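Reading a ferritin result: questions for a hematology laboratory

Binta Danladi has run the blood sciences section at the Collgate laboratory for 9 years. Most of the calls she takes from primary care offices concern one test, serum ferritin, and most of those concern results that fall inside the printed range and still don't fit the patient. We spoke in September, in her office next to the specimen reception area.

Ferritin is the protein that stores iron inside cells. A small amount of it circulates in the blood, and in a healthy person that amount tracks the iron held in the liver, spleen and bone marrow.

"A low ferritin is the easy one," Danladi said. "If it is low, iron stores are low. There is very little else that will do it. I don't need a second test to believe that result."

The trouble starts at the other end. Ferritin rises with infection, with inflammation, with liver disease and with regular heavy drinking. It can rise within a day or two of a fever and stay up for weeks. A person who is short of iron and also has active rheumatoid arthritis may show a ferritin that looks fine.

"People read the flag and stop," she said. "No flag, so the iron must be normal. The flag compares the number to a reference group. It doesn't know that the patient had pneumonia last month."

When that situation is suspected, her section suggests adding two things to the order: C-reactive protein, which shows whether inflammation is present, and transferrin saturation. The second is a calculation. The laboratory measures the iron in the serum, measures or estimates how much iron the transport protein could carry, and reports the first as a percentage of the second. A low saturation alongside a normal ferritin and a raised C-reactive protein points toward iron deficiency hidden by inflammation, or toward iron that is in storage and can't be released. Telling those apart may take a further test, such as the soluble transferrin receptor.

Serum iron ordered alone gets less of her approval. The level changes through the day, and an iron tablet taken at breakfast can push it up for several hours.

"I would be happy to take it off the form as a single test," Danladi said. "It gets ordered because the name sounds right. You want to know about iron, so you tick iron."

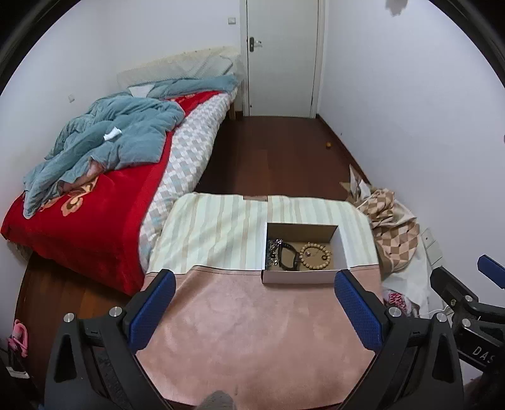
Preparation for the blood draw depends on what is being measured. Ferritin needs no fasting. For transferrin saturation the Collgate laboratory asks for a morning sample, before food, with iron supplements held for 24 hours. Other laboratories have their own rules, and patients should follow the instructions they are given and should not stop a prescribed medicine without asking.

Igor Stępień, who maintains the immunoassay analyzers, raised a separate point about biotin. This vitamin is sold in high doses for hair and nails, and some assays use a biotin bond as part of the detection step. Extra biotin in the sample can interfere with that bond. In a sandwich assay, the design commonly used for ferritin, the effect is a result that is falsely low.

"It depends on the method," Stępień said. "Ours was changed and the tolerance is much higher now. But the office doesn't know which method we run, so the safe thing is to write the supplement on the request."

He also advised against comparing numbers from two laboratories too closely. Ferritin assays are calibrated against international reference material, but differences between methods remain. For a patient being followed over months, he prefers that the samples go to the same place each time.

I asked Danladi to take me through a typical query. She chose one with the identifying details removed: a ferritin of 426 micrograms per liter in a middle-aged man with no symptoms. The physician wanted to know whether this meant hemochromatosis, the inherited condition in which the body absorbs too much iron.

"It can, but the ferritin won't tell you," she said. "The saturation will help. If saturation is high on a fasting sample, and high again on a repeat, then genetic testing is a reasonable thing to discuss. If saturation is normal, I would look at the liver, alcohol, weight and blood sugar first."

In this case the saturation was normal and the liver enzymes were slightly raised. The report went back with a comment to that effect.

Retesting after treatment is another frequent subject. Hemoglobin usually begins to rise within a few weeks of starting iron by mouth. Ferritin lags behind, as new iron goes into red cells before it goes into storage. After an iron infusion the opposite happens – ferritin climbs steeply and stays high for some weeks, and a sample taken in that period says little about long-term stores.

"We get samples 10 days after an infusion," Danladi said. "The number is correct. It just can't be used for the question being asked. I would wait at least four weeks, and eight is better."

Her section now adds a short comment to any ferritin above the upper limit and to any result in the low part of the range when the hemoglobin is also low. The wording was drafted with Nneka Adeleke, a family physician in Busside, who asked for it to be cut by half.

"She told me she reads the first line," Danladi said. "So the first line says which test to order next."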